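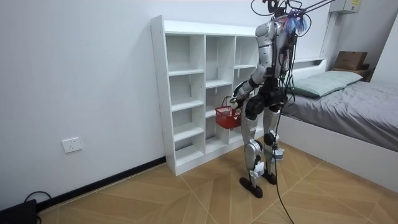
Humanoide suspenso: o braço oscila quando segura a cesta

Zosetti
Somos da equipe de robótica da escola e preparamos a prova doméstica de março. O robô fica preso ao suporte superior e precisa levar uma cesta de plástico vermelha até a estante branca. Parado, com a cesta na mão direita, o cotovelo oscila durante quase 8 segundos. A cesta vazia tem 490 g. Reduzir o ganho proporcional diminui a oscilação, mas o antebraço cede. O que ajustar primeiro?

Sadudmont
Incluam a massa da cesta na compensação de gravidade, no elo da mão. Sem isso, o ganho proporcional fica corrigindo um erro constante. Depois subam o termo derivativo em passos de 5%, com a velocidade filtrada. Verifiquem também a folga do cabo: se o suporte puxa o tronco, o ensaio não vale.

Plallmont
Aqui foi a alça. Ela é curva, a cesta vira pêndulo. Fechem mais os dedos.

Zosetti
Massa incluída, oscilação bem menor. Com carga total de 700 g ainda aparece. Vou testar a pega.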